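How to show related products in a small shop on Zinavar?
Asked by Lertchai Sukprasert, May 15, 2011
Tags: zinavar, product pages, recommendations

Hello all. I have a small online shop for tea and kitchen goods, with 177 products, and it runs on Zinavar. I want to show "customers also bought" under each product. The Yimyam plugin can do it, but its manual says it needs at least 1,000 orders before the suggestions are good. I have only 300 orders since last September. Is it better to wait, or to choose the products by hand? My customers mostly buy one item and leave.

3 answers

Biltela
Do it by hand first. In the Zinavar admin, open a product, go to the tab Links and type the item numbers you want to show. I use five per product. Start with the products that sell most, and leave the others for later. For a teapot you can link the filter and the cups, but please do not link three other teapots, as the customer already has chosen one.
Two things I learned in my own shop. First, a link works only in one direction, so you must add it also on the second product. Second, if an item is out of stock it still shows, unless you tick "hide empty" in the settings. When you have enough orders, you can install Yimyam and keep your own links as the first choice. It took me about two evenings.

Skaludgate
just install it, mine was fine

Biltela
Added later: make all the pictures in the links box the same shape, or the row will jump. 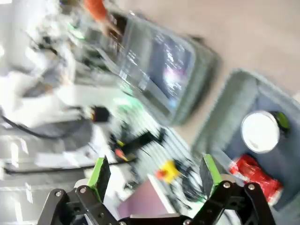
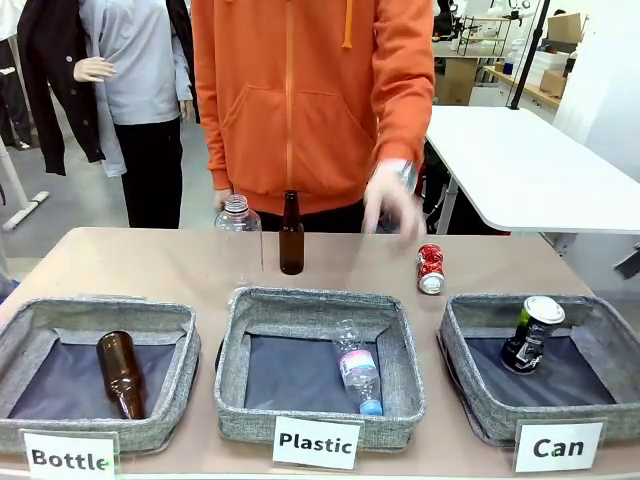
Lertchai Sukprasert wrote back that the tab Links was missing in his admin until he changed his user role to "manager", and that he has now finished the teapots. He still would like to know if the links are kept when the products are exported to a file.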